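# Why do we have two sets of teeth?

When I was six I kept my first wobbly tooth in for ages. I wouldn't let anyone near it. My cousin Ifeanyi offered to tie it to a door handle with string (he'd seen it in a cartoon) and I hid under the stairs until he went home! In the end it came out in a cheese sandwich, and I very nearly swallowed it.

So I know a bit about wobbly teeth. What I didn't know, back then, was that the new tooth had been sitting in my jaw for years, waiting its turn.

## Small mouth, small teeth

Think about how big a baby's head is. Now think about a grown-up's. If a baby had grown-up teeth they simply wouldn't fit – there'd be teeth sticking out all over the place like books shoved on a shelf that's too short.

Your bones can grow, but teeth can't. Once the crown of a tooth (the part you can see) is made, that's the size it stays for ever. So your body makes a small set first, called milk teeth or baby teeth, and then a bigger set when your jaw has more room. The first ones usually poke through before a baby's first birthday, and they are the reason babies dribble and chew everything, including my phone.

## What makes a tooth wobble?

Every tooth has a root that goes down into the jaw, a bit like the part of a carrot that's under the soil. When a grown-up tooth starts pushing up from below, special cells begin to nibble away at the root of the milk tooth above it. Bit by bit the root gets shorter. With less and less root to hold it, the tooth goes wobble, wobble, wobble, and out it comes.

Have a look at a milk tooth next time one falls out. It's tiny! People often think it has snapped, but most of the root has just been dissolved away by your own body. I think that's brilliant, and slightly disgusting.

## What's inside?

A tooth looks like a little white stone, but it has layers.

- **Enamel** is the outside. It's the hardest stuff in your whole body, harder than bone.
- **Dentine** comes next. It's a bit softer and a bit yellower, and it makes up most of the tooth.
- **Pulp** is right in the middle, and it's alive, with blood vessels and nerves in it. When you bite an ice lolly and go "ooooh!", that's the nerves complaining.

Enamel has one big problem. If you cut your knee, your skin mends itself. If you get a hole in your enamel, your body can't grow a new patch, so a dentist has to fill it for you.

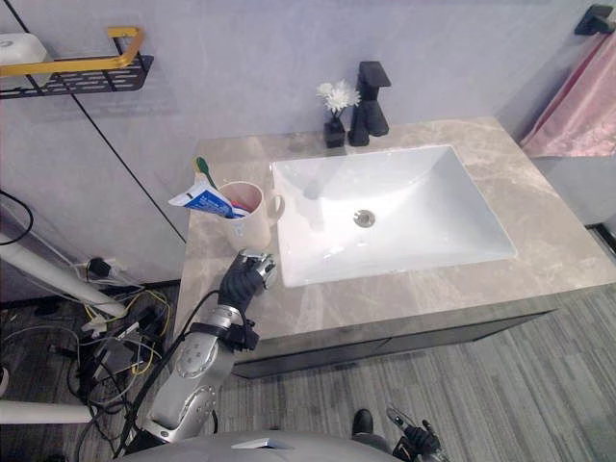
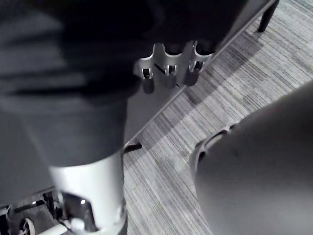
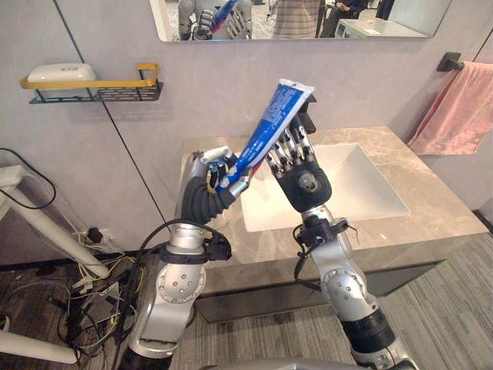
Now for the villains, which are much too small to see. Your mouth is full of bacteria, and so is mine, and so is the Queen of Anywhere's. Lots of them do no harm at all. But some of them love sugar, and when they eat it they make acid, and the acid pulls tiny bits of mineral out of your enamel. They live together in a sticky film called plaque. You can feel it if you run your tongue over your teeth first thing in the morning (furry, yuck). A brush scrubs the film off, and toothpaste helps in two ways: it has very fine gritty stuff in it for polishing, and most kinds have fluoride, which helps the enamel take minerals back in. It doesn't matter whether yours comes in a bright blue tube like the one held up by the sink in the last picture, or a stripy one, or one with a dinosaur on it. Look for the word fluoride in the small print and ask a grown-up how much to squeeze out.

Brush for 2 minutes, twice a day, and make one of those times the last thing before bed. Your spit is a sort of tooth-washing machine and it slows right down while you're asleep, so leftover sugar gets all night to cause trouble. When you've finished, spit, but don't rinse with water! I got this wrong until I was 18. If you rinse, you wash all the fluoride down the plughole.

## Which tooth does what?

Try this with an apple. Take a bite and notice which teeth you use. The flat ones at the front are **incisors**, and they slice. Next to them are the pointy ones, the **canines**, which grip and tear. Then you move the piece to the back without even thinking about it, and your **molars** mash it up. My friend Modupe tried eating a whole apple using only her front teeth. She gave up at the second mouthful and it was not pretty to watch.

You can guess what an animal eats from its teeth, too. A cow has big flat grinders for grass. A cat has sharp ones for meat. A rabbit's teeth never stop growing, so it has to keep gnawing to wear them down.

And sharks? Sharks think two sets is very silly. They have rows and rows of teeth, and when one drops out another moves forward to take its place, over and over, all through their lives. Some sharks get through thousands.

## Where do the old ones go?

That depends where you live. In Britain they go under the pillow for the tooth fairy. In Spain and France, a little mouse comes for them. My neighbour Cauã grew up in Brazil and he threw his up on the roof, which sounds like much more fun, although he says he once missed and hit his gran's washing.

I've still got mine, the cheese sandwich one. It's in a matchbox in my desk drawer, and it's gone a bit yellow.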